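Plikthorpe Heritage Walks - progress report, September

Quick one this time, full figures to follow with the claim form. Overall on track, one stop behind.

Visitor desk at Plikthorpe is open, mornings only for now.
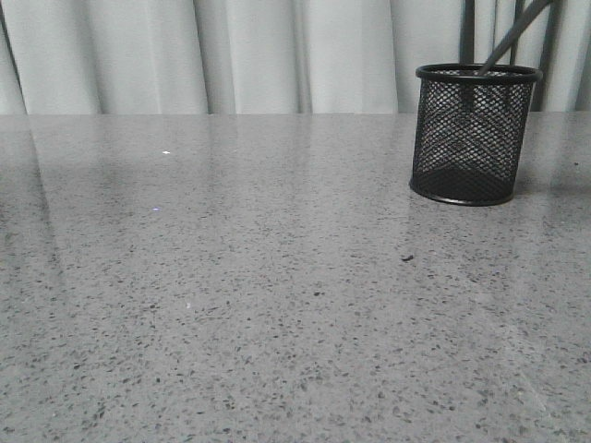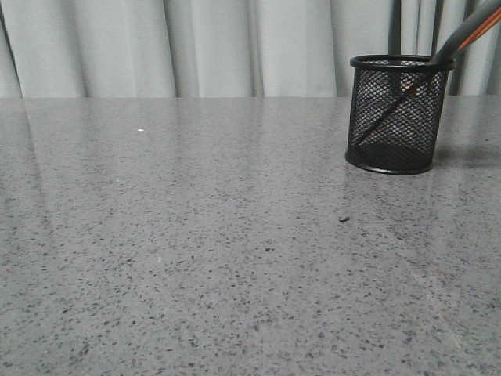
Speckled tabletop, Plikthorpe

Trail: 7 stops planned, six signed and walkable. The missing one is the Tukar chapel - landowner happy with the sign but wants it on the other side of the lane, so new permission needed. Letter sent, no reply yet. Will chase Monday.

Leaflets: 900 printed, English and Welsh. Went out to the station, both campsites and the Faleo guesthouse, which has asked for more allready. The map has the chapel on it so we've put a slip inside saying closed for the moment. Spanish version dropped, as agreed on the phone.

Guided walks: 55 places offered over the summer, 39 taken. The early evening walk to the old harbour filled every time. The Sunday morning one didn't, and we'd like to move it to after lunch when the bus gets in. People coming off the coach tours mostly wanted the abbey ruins and a cup of tea, and the full route is too long for them. Shorter loop drafted - abbey, well, mill, back by the river. Needs testing with a pushchair, the steps by the mill are steep.

Villalobos have done the audio recordings for the first four stops. Good, bit fast in places. Asked them to redo the well, where the date of the founding is wrong (our error in the script, no extra charge).

Spend: under on printing, over on signposts - the oak ones went up in price between quote and order. Would like to move the printing underspend across to cover it. Please confirm by email if thats ok.

Next: chapel permission, remaining recordings, winter opening times for the abbey, and a toilet sign at the car park, which everybody asks for.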